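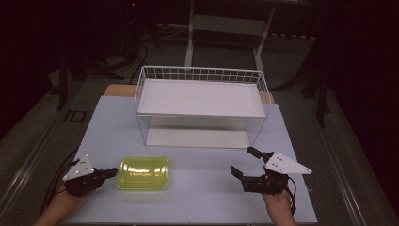
Our project looked at how the packing benches at Gomex changed after the firm began recording manual work to train an automatic packing cell, and what the change has meant for the people on the shift. Gomex cleans and repacks reusable trays and wire baskets for kitchen suppliers. At the bench studied, the operator does the handling with a gripper in each hand, so that the same motions can later be repeated by a machine. The parts are ordinary: a white wire basket with a flat shelf near its top, and a translucent yellow-green tray with rounded corners and a shiny surface. The tray is the harder of the two. Its raised center catches the light, and operators said they often misjudge where its edge is when they close the fingers on it.

2. Method

We visited the site on 4 days in February and observed 18 operators. Each was interviewed for 20 minutes, away from the bench and without a supervisor present. We also read the shift logs, which list 84 completed recording sessions for the period. Interview notes were coded by two members of the group separately and compared afterward. Where we disagreed, the passage was left out.

3. Changes in the work

3.1 Pace. Under the old arrangement, operators packed by hand and were measured on finished baskets per hour. At the recording bench the hourly target has been dropped. Operators are asked to move slowly and to start again if a part slips. Several found this more tiring than fast work. The grippers have to be held up for long periods, and the wrist cannot turn as freely as it does with a bare hand.

3.2 Skill. Experienced packers tilt a tray with the thumb while the other hand is already reaching for the next one. Two fingers on a gripper do not allow this. Operators had to find a new way to do a job they knew well, and the newest employees learned it as quickly as those with long service. One senior packer described this as "starting at the bottom again with a younger boss."

3.3 Cables and floor space. The left gripper's cable runs along the side of the table, and operators learn to keep that elbow out. This limits reach on the left more than on the right. The old benches had no such limit.

3.4 Job security. This came up in every interview, although we did not ask about it directly. Management has stated in writing that recording work carries the same pay grade as packing. It has not stated what happens when the cell is running. Fadime Akbulut, the shift lead, has asked for a retraining plan covering inspection and machine tending. No plan had been issued when we finished our visits.

4. Limits

All observations come from one site and one shift. The operators at the recording bench had agreed to work there, so those most opposed to it are probably missing from our interviews. We had no access to injury records and cannot say whether the wrist complaints in 3.1 are new.

5. Recommendations

Recording sessions should be shortened, with a change of task between them. Operators should be told which recordings are kept and which are discarded, and on what grounds. The retraining plan should be agreed before the cell is installed. A follow-up study should include the night shift.

Submitted 19 Apr 2022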